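**Ticket 2536 – storm warnings arriving late, Plurndale area**

2026-07-24, opened by me (Ernő Bakos)

Right, second go at writing this up, as my first one vanished when the page timed out. The wind warning for Plurndale went out on the Custar feed in good time, but the text alerts didn't reach people until the gusts had already picked up. I got mine 72 minutes after the feed entry. My sister over in Thorlacius had hers straight away, same phone company and everything, so I don't think it's the network!

What I've tried so far: restarted the alert service (no change), checked the postcode list (fine, Plurndale is on there) and sent myself a test message, which came through in 9 seconds. So texts can get out quickly when they want to – it's only the real warnings that dawdle.

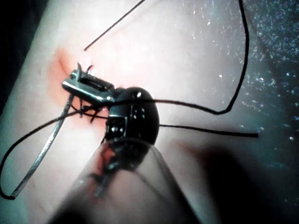 Then I had a look at the queue, and I think I'm getting warmer. Plurndale warnings are being held for a second reading from the Prutik wind gauge before they're released. Thorlacius doesn't have that rule at all. The gauge has been dropping off whenever it rains hard (lovely timing, I know) and the queue just sits there waiting for it to come back.

**Update, same afternoon:** switched the second reading off for Plurndale and replayed the old warning to my own number only. Arrived in 25 seconds. Much better! I've left the rule off for now, with the trigger still set at gusts of 36 miles an hour, so we may get the odd jumpy alert if the main gauge has one of its moments.

Still to do: somebody needs to go up and check the cable at Prutik. I had trouble with that same box last December and ended up drying the plug with a tea towel, so please take a proper spare this time. I'd also like to know who added the rule in the first place – not cross, I just want to ask if it was meant for flood warnings as well before I take it out for good.

Leaving this open until we've had a real warning go through. Status: waiting on site visit.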